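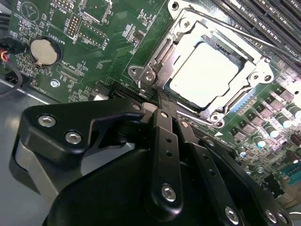
Green office board, socket open, CPU sitting in it. Close it up or pull it?

Inham Hardware Forum > Desktops > Repairs and Upgrades

dretov
Sun 12 April
I have a used office board on the bench that I want to turn into a file server. Before I put it in a case I opened the socket to check things over. The processor is in there with the retention frame still up. The coin cell is next to BATTERY1 and there's an XDP_CPU connector below it that I've never had on a board before.

Three questions. Should I take the CPU out and look at the socket before I close the lever? Do I replace the battery while I'm at it? And what is XDP for?

Seller says it ran fine in an office until last August. I paid 66 for board and processor together.

maarten_groen
XDP is a debug port. Leave it alone, you will never plug anything into it.

Replace the battery. It costs next to nothing and it's a pain to get at once the board is in a case with drives in the way.

As for the CPU, if it's seated flat I'd close the frame and try it. Every time you lift a processor out is another chance to drop it back in crooked.

inesport
I'd pull it. It's a used board from a stranger and you have no idea who had that socket open last. Lift the CPU straight up by the edges, shine a flashlight across the socket from two sides, put it back, close it. Takes a minute.

I bought one in the same kind of deal and it only saw half the memory. I swapped sticks for two evenings before I looked under the CPU. One bent pin.

maarten_groen
And how many people bend the pin themselves while checking for bent pins? I've seen more boards ruined that way than shipped that way.

inesport
Then they should go slower. I'm not going to tell someone to put 3,000 photos on a machine without looking at the socket first.

yusuf
Both of you have a point but bent pins usually show up at boot or in the memory count. So boot it on the bench with one stick, then add the others one slot at a time. If everything is detected, leave the CPU where it is. If not, pull it.

Also clean the top of the processor before you put paste on, even if it looks clean. Isopropyl and a coffee filter.

dretov
Thanks. Does the fan have to be on FAN_CPU or will any header do?

yusuf
FAN_CPU. A lot of office boards stop with a fan error at startup if that one is empty. Check that your cooler's plug fits before you buy anything, some of these brands use their own.

siebe_van_dijk
Same with the power connector. Mine needed an adapter — two weeks in the mail.

Write down the BIOS settings before you swap the battery, if you can get it to boot with the old one. Drive mode especially. Mine went back to RAID after the swap and the system disk wouldn't start.

dretov
Didn't think of that. OK, plan is boot first with one stick, note the settings, then battery, then the rest of the memory.

inesport
I would still look under the CPU.

maarten_groen
We know.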